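Progress report to the Ljungberg fund, second period
Project: Reading corners in the Sevia neighborhood
Prepared by: Guilan Zeng, project coordinator

Dear Ms. Furtado,

Thank you for the comments on our first report. In this one I follow the order you asked for: activities first, then money, then the open points.

## Activities

We now have 9 reading corners open to families. The newest one is in the waiting room of the Evumau clinic, and it opened in May. The clinic gave us the wall beside the window and two low shelves. Parents told Haiyan Xie that the children ask to come early to appointments so they can finish a book — this was a nice thing to hear for all of us.

In this period the corners lent 1,292 books. Picture books are still the most wanted, and after them the books in two languages. Chapter books for ages nine to twelve go out much less than we planned. Hongmei Long thinks the covers look old and the print is too small. We will replace part of them in the next period and compare.

The Saturday story hour continues in four of the corners. At the start we read only in English. Now each story is read one time in English and one time in a second language, and the groups stay longer. 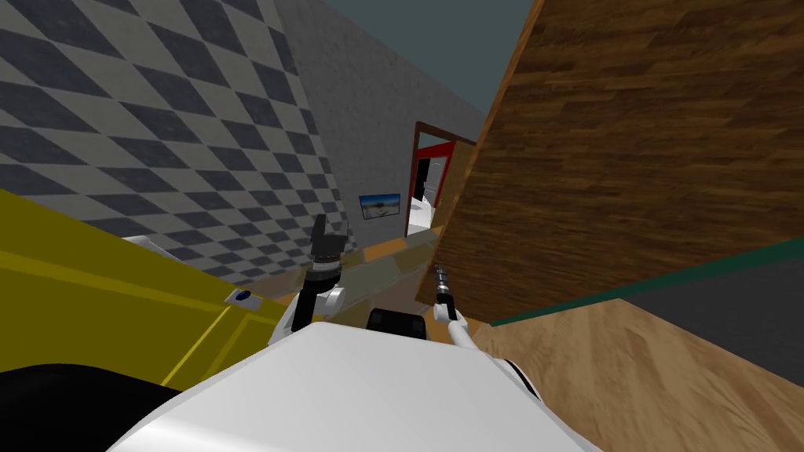
**Do families need a library card to borrow from a corner?** A first name and a phone number in the notebook are enough, and there is no fine for a late book.

We discussed this rule again because some books do not come back. At the last count 454 books were out for longer than the four weeks we allow. Many of them return after a friendly message, but the messages take a lot of Haiyan's time. From next month she will send them only on one fixed day each week.

## Money

Spending on books is a little under the plan, and spending on transport is over it. The reason is the rental van, which became more expensive in winter. Luuk Kuipers has asked Pillex for a fixed yearly price and we wait for their answer. We did not move any money between budget lines, and we will ask you in writing before we do it.

## Open points

- The corner in the laundry on the east side has poor light in the evening. The owner agreed to a lamp but it is not installed yet.
- Two reader positions for the story hour are still free.
- We would like to know if the final report can include the summer months, or if it must stop before them.

With kind regards,
Guilan Zeng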